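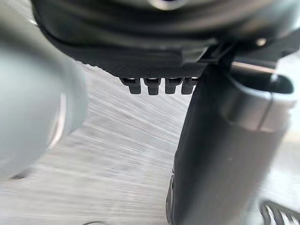

# Hausregeln für zweiarmige Roboter in der Teeküche: Entwurf, bitte um Kritik

**halbe_drehung** (Themenstarter)

Guten Tag zusammen,

ich arbeite in Arnden in einer kleinen Gruppe, wir lassen zwei Arme mit mehrfingrigen Händen Geschirr bewegen: Spülbecken, Abtropfgestell, Geschirrspüler. Deutsch ist nicht meine Muttersprache, bitte entschuldigen Sie, wenn ein Satz etwas steif klingt.

Unsere Risikobeurteilung ist gemacht und liegt im Ordner. Was mir fehlt, ist eine Seite, die ein neuer Kollege in wenigen Minuten liest und dann wirklich befolgt. Die Risikobeurteilung liest niemand zweimal. Ich habe darum einen Entwurf geschrieben und möchte fragen, was Sie streichen oder ergänzen würden.

1. Vor dem Einschalten geht eine Person einmal um die Arme herum und schaut auf den Boden, auf die Arbeitsplatte und in das Becken.
2. Der Not-Halt liegt immer bei der Person, die den Ablauf startet. Er wird nicht weitergegeben, während die Arme sich bewegen.
3. Kein Glas und kein Messer. Nur Becher und Teller, die auf den Boden fallen dürfen.
4. Halten beide Hände denselben Gegenstand, dann wird die Geschwindigkeit reduziert.
5. Die Türe des Geschirrspülers wird vor dem Ablauf geöffnet oder geschlossen, und sie bleibt dann so.
6. Wer im Raum arbeitet, wird vor dem Start angesprochen. Ein Zettel an der Wand gilt nicht als Ansprechen.
7. Nach jedem Stillstand wird zuerst die Last gesichert, danach wird quittiert.

Wir haben bis jetzt 3.309 Durchläufe protokolliert, davon 3.056 ohne Eingriff eines Menschen. Die Zahl ist nicht der Grund für diesen Beitrag, aber sie hilft vielleicht, die Größe zu verstehen.

Vielen Dank im Voraus.

---

**rostfrei_A2**

Schöner Entwurf, und vor allem kurz. Zwei Anmerkungen.

Zu Punkt 1: „Schaut auf den Boden“ ist zu weich. Jeder schaut, und dann liegt das Kabel trotzdem da. Bei uns steht: Kabel, die nicht zur Anlage gehören, werden aus dem Bewegungsbereich entfernt. Kabel der Anlage werden am Arm geklemmt und am Boden geführt. Das kann man kontrollieren, das Schauen kann man nicht kontrollieren.

Zu Punkt 4: Reduziert auf welchen Wert? Ohne Wert ist es eine Meinung.

---

**halbe_drehung**

Danke. Den Punkt mit den Kabeln übernehme ich fast wörtlich, wenn ich darf.

Zum Wert: In der Steuerung gibt es eine eigene Stufe für die beidhändige Bewegung, aber die neuen Kollegen kennen nur den Namen dieser Stufe. Ich wollte auf der Seite keine Zahl haben, die nach dem nächsten Update falsch ist. Vielleicht schreibe ich den Namen der Stufe hinein und verweise auf das Blatt am Schaltschrank.

---

**Kaffeesatz_lesen**

Ich möchte widersprechen, und zwar grundsätzlich. Eine Seite mit Hausregeln verleitet dazu, dass man technische Maßnahmen durch Verhalten ersetzt. Die Reihenfolge ist doch bekannt: zuerst konstruktiv, dann Schutzeinrichtungen, und die Hinweise für Benutzer kommen zum Schluss. Wenn jemand im Raum angesprochen werden muss, damit nichts passiert, dann fehlt weiter oben etwas.

Ihr Punkt 6 ist für mich ein Symptom. Wer am Schreibtisch sitzt und arbeitet, hat nach einer Viertelstunde vergessen, dass man ihn angesprochen hat. Er streckt die Beine aus oder rollt mit dem Stuhl zurück.

---

**halbe_drehung**

Die Reihenfolge ist mir bekannt, und ich bin mit ihr einverstanden. Die Arme haben eine Kraftbegrenzung und einen begrenzten Arbeitsraum, beides ist in der Steuerung festgelegt und geprüft. Die Seite soll das nicht ersetzen. Sie betrifft die Dinge, die danach noch übrig sind: der Teller, der schief im Gestell liegt, der Korb, den jemand halb zurückgeschoben hat, der Kollege, der von hinten kommt und schnell eine Tasse abstellen will.

Mit dem Stuhl haben Sie recht. Daran habe ich nicht gedacht, ich habe nur an stehende Menschen gedacht.
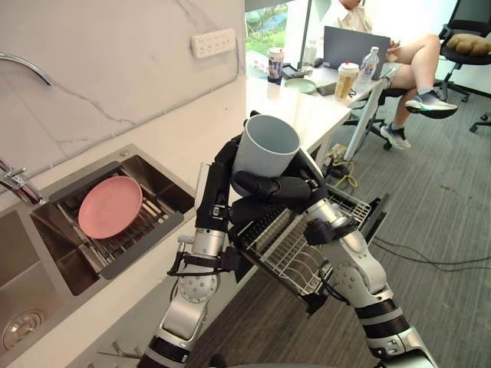 Mein zweites Problem ist nämlich, dass bei uns die Küchenzeile und der Schreibtisch zu einem Raum gehören. Eine Wand können wir nicht stellen, der Vermieter erlaubt es nicht. Ein Klebeband auf dem Teppich haben wir probiert. Es hielt zwei Wochen und dann hing es an den Rollen der Stühle.

---

**grenzwert_nord**

Wir hatten dieselbe Lage in Grevstead. Geholfen hat uns, den Stuhl zur Maßnahme zu machen: Wer während des Betriebs am Tisch arbeitet, bekommt einen Platz, von dem er den nächsten Arm auch mit ausgestrecktem Bein nicht erreicht. Wir haben den Arm bis zur Grenze des Arbeitsraums ausgefahren, eine Person hingesetzt und gemessen. Dann kam ein Zuschlag dazu. Die Last zählt übrigens mit! Wenn die Hand ein langes Drahtgestell am Rand hält, ist die Reichweite nicht mehr die des Arms, und das Gestell hat Ecken.

Das Letzte fehlt mir in Ihrem Entwurf ganz. Die Kraftbegrenzung ist meistens für die Hand beurteilt und nicht für das, was in der Hand ist.

---

**rostfrei_A2**

+1 für die Last. Ein gerundeter Becher und ein Drahtgestell sind zwei verschiedene Werkzeuge im Sinne der Beurteilung. Ich würde eine Liste der erlaubten Gegenstände anlegen und für jeden eintragen, wo gegriffen werden darf. Was nicht auf der Liste steht, wird nicht gegriffen, auch nicht „nur kurz zum Probieren“.

---

**Kaffeesatz_lesen**

Da bin ich nun einverstanden. Eine Liste der Gegenstände ist keine Verhaltensregel, sie begrenzt die Anwendung. Das gehört allerdings in die bestimmungsgemäße Verwendung und nicht auf einen Aushang.

---

**grenzwert_nord**

Es darf ja auf beidem stehen.

---

**Zange_und_Zwinge**

Ich lese hier meistens nur mit. Eine Frage zu Punkt 7: Wie sichern Sie die Last, wenn beide Hände am selben Becher sind und der Not-Halt gekommen ist? Bei uns wurde es erst gefährlich, als jemand den Becher herausziehen wollte, während die Finger noch unter Spannung standen. Wir verwenden Fingerhüllen von Drolto, und die sind sehr griffig. Der Kollege hat gezogen, und dann kam der ganze Unterarm ein Stück mit.

---

**halbe_drehung**

Eine wichtige Frage. Unser Ablauf ist jetzt so:

- Eine Person stützt den Gegenstand von unten, mit der flachen Hand, und greift nicht zwischen die Finger.
- Eine zweite Person löst an der Bedienung zuerst die eine Hand und wartet, dann die andere.
- Es wird laut gesagt, welche Hand gelöst wird. „Links“ und „rechts“ sind immer vom Roboter aus gemeint.

Das letzte klingt übertrieben, aber wir hatten genau diese Verwechslung, zum Glück nur mit einem Teller.

Für diesen Fall braucht man also 2 Personen. Wer alleine ist, lässt die Arme stehen und holt jemanden. Ich gebe zu, dass es am Abend schwer ist, diese Regel zu halten.
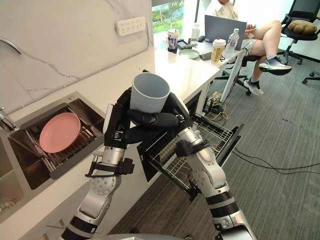

*Beidhändiger Griff am Becher, der Korb des Geschirrspülers ist ausgezogen.*

---

**rostfrei_A2**

Zum ausgezogenen Korb: Ihr Punkt 5 spricht nur über die Türe. Ich würde den Korb extra nennen. Ein ausgezogener Korb ist eine Quetschstelle zwischen Gitter und Hand und außerdem ein Stolperrand für denjenigen, der die Last sichern soll. Genau dort muss er sich ja hinstellen.

---

**halbe_drehung**

Stimmt, ich schreibe „Türe und Korb“. Und die stützende Person kommt von der Seite, wo kein Korb ist. Wenn das nicht möglich ist, wird vorher nicht gestartet.

---

**Kaffeesatz_lesen**

Noch eine Bitte, dann bin ich ruhig. Schreiben Sie auf die Seite ein Ablaufdatum und einen Namen. Eine Hausregel ohne Verantwortlichen bleibt hängen, bis die Anlage verschrottet wird. Wir prüfen jedes Jahr im Mai und zusätzlich nach jeder Änderung an Greifer oder Software.

Und zu den Zahlen am Anfang: 253 Eingriffe sind für mich die interessantere Menge. Haben Sie aufgeschrieben, warum eingegriffen wurde?

---

**halbe_drehung**

Nur teilweise, leider. Im Protokoll gibt es ein Feld „Grund“, und sehr oft steht dort „Griff“. Daraus kann ich nicht lesen, ob etwas gerutscht ist oder ob jemand nur nervös war. Ich möchte das Feld durch eine kurze Auswahl ersetzen: gerutscht, falsch gegriffen, Person im Bereich, Kabel oder Hindernis, sonstiges mit Text.

---

**Zange_und_Zwinge**

Nehmen Sie „vorsorglich angehalten“ mit hinein. Wenn es diese Auswahl nicht gibt, drückt mancher lieber nicht, damit er später nichts erklären muss.

---

**halbe_drehung**

Sehr guter Hinweis, das kommt dazu.

Die geänderte Fassung, Stand jetzt:

1. Fremde Kabel aus dem Bewegungsbereich entfernen. Kabel der Anlage sind geklemmt und geführt. Arbeitsplatte und Becken ansehen.
2. Der Not-Halt bleibt bei der startenden Person.
3. Nur Gegenstände von der Liste, nur an der eingetragenen Stelle greifen. Kein Glas, kein Messer.
4. Beidhändiger Griff nur in der dafür vorgesehenen Stufe (Blatt am Schaltschrank).
5. Türe und Korb des Geschirrspülers vor dem Start in die Stellung bringen, die der Ablauf verlangt. Danach nicht mehr berühren.
6. Arbeitsplätze im Raum nur an den gemessenen Stellen, Last und ausgestreckte Beine sind eingerechnet. Personen vor dem Start ansprechen und bei längerem Betrieb alle 10 Minuten erneut.
7. Nach einem Stillstand: Last von unten stützen, Hände einzeln lösen, dann quittieren. Nicht alleine.
8. Grund des Eingriffs auswählen. Vorsorglich anhalten ist immer erlaubt.
9. Verantwortlich: (Name). Gültig bis: (Monat).

---

**Kaffeesatz_lesen**

Alle 10 Minuten ansprechen macht niemand länger als einen Vormittag. Lieber ein Ton vor jedem Anlauf.

---

**grenzwert_nord**

Den Ton haben wir nach einem Monat nicht mehr gehört. Bei uns ist es jetzt eine Leuchte in Augenhöhe der sitzenden Person, und sie leuchtet nur, wenn die Arme freigegeben sind. Ein Bild davon kann ich nächste Woche einstellen, wenn es hilft.

---

**halbe_drehung**

Ja, bitte. Besonders interessiert mich, wie die Leuchte befestigt ist, denn bohren dürfen wir auch nicht.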